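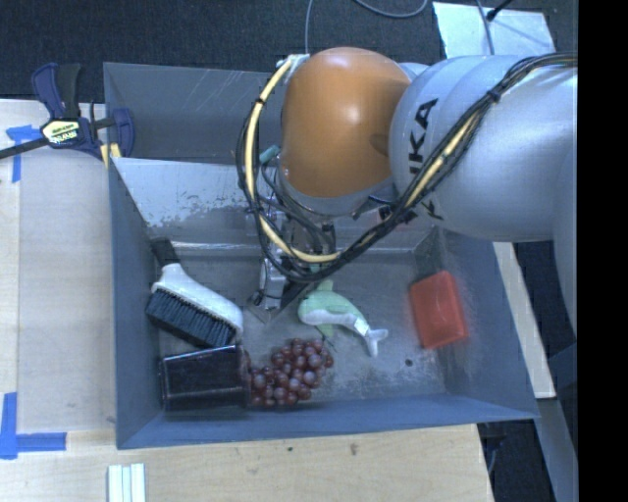
Air hose on our bin-picking arm keeps chafing where the cable bundle loops round the wrist

Posted by clurkeck_bench in Arms and Cells, Nov 17, 2025

Hello all, hoping one of you has been through this before me. We run a single arm over a metal bin, picking up odds and ends (soft toys, cups, a brush, plastic tubs, that sort of thing) with a gripper that points straight down. The cables and the yellow air hose come along the top of the forearm, go down across the front, pass under the orange wrist cover and then loop back up on the far side to a fitting at the top of it. The hose is tied to the cables the whole way with ordinary cable ties.

I changed that hose in July and I'm now looking at a shiny flat patch on the new one, at the lowest part of the loop. It isn't leaking yet, but the last one went in just that spot after 422 hours, and I'd dearly like not to spend another afternoon lying across the table with a pair of snips. The bundle also hangs near the gripper and I do worry it will snag on the bin wall when the arm goes into the corners — the wall is scuffed enough already!

Should I shorten the loop, put a sleeve on it, or start again with a proper dress pack? The budget is small, I'm afraid.

Rulis

Welcome, and what a nice clear account of it. I looked after a pair of arms much like yours for years, and I would leave the length alone until you've watched the wrist turn. Put the arm in slow manual mode, have the stop button in your hand, and take the last joint to the furthest angle your program uses in one direction, then all the way back. Watch the hose at the low point. If it goes tight at either end, the loop is too short already and trimming it will only pull on the fitting, so please don't.

My guess (and it is a guess, from this distance) is that the ties are doing the damage. A hose and a cable bend differently, and when you cinch them together hard they rub every time the wrist moves. Isolate the air and let the pressure out, power the arm down and lock it off, then snip the ties through the bend only. Replace them with wide hook-and-loop straps, just snug enough that you can slide the hose with a finger. Leave the firm ties on the forearm where nothing bends. I allow 4 straps for a loop of that sort, and a length of spiral wrap over the low part if there's room.

As for the corners, I'd add a tilt limit in the program so the wrist stays upright close to the walls. You lose a few picks and save a lot of hose. While you're at it, wipe the bundle down and feel along it for grit, which gets in under the ties and works like sandpaper.

atora_nights

just buy a longer hose

Karabulut

I agree with most of what Rulis has written, though I'd go easy on the spiral wrap. We tried it and it made the bundle so stiff that the bend moved up towards the fitting, and then the fitting began to weep. A woven sleeve suited us better — it's softer, and you can slide it back when you want to look underneath.

Do change the hose you've got before it fails, even if the patch looks harmless. Cut the end square, push it fully home in the fitting and give it a gentle tug before you turn the air back on. Then run the arm empty at low speed for 2 full cycles and have a listen round the wrist for hissing. I put a dab of paint pen across the hose and the cable next to it, so at the next check I can see how far one has crept along the other. Ours gets looked at every month now, and it takes less time than boiling the kettle.

clurkeck_bench

Thank you both, that's ever so helpful. I did the slow turn this morning and there's slack at both ends, so the length stays as it is. Straps and a woven sleeve are on order, and I'll put the tilt limit in while I wait for them.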